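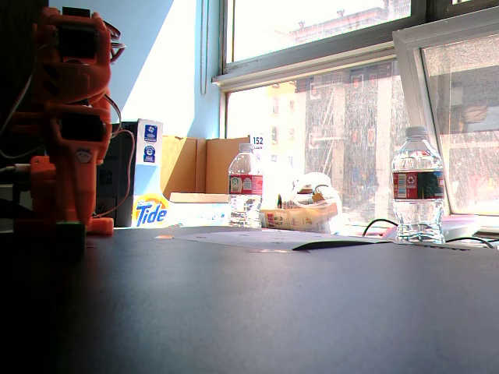 Getting the sourdough going again

So January was meant to be the month I finally revived my starter (poor thing had been in the back of the fridge since the move to Nirdale) and I'm so pleased to say it's bubbling! I've been feeding it 20 grams of rye every morning, and by teatime it's climbing out of the jar.
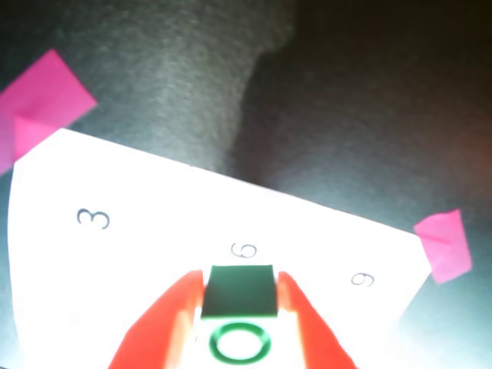

White paper and pink tape

My first loaf used 500 grams of strong white from Westerberg and came out flat as a plate. Tasty, though, toasted with far too much butter. Second go, I left it overnight on the landing and what a difference – big holes, proper crust, the lot.

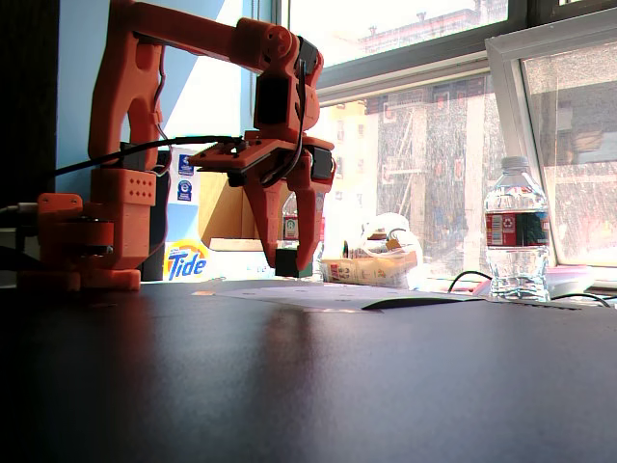 Nirdale Home Bakers' Club

Hjørdis Hovland has lent me her old proving basket, so next up is her seeded rye. She swears by a splash of black treacle. I've only got golden syrup in, so we'll see how that goes at the weekend!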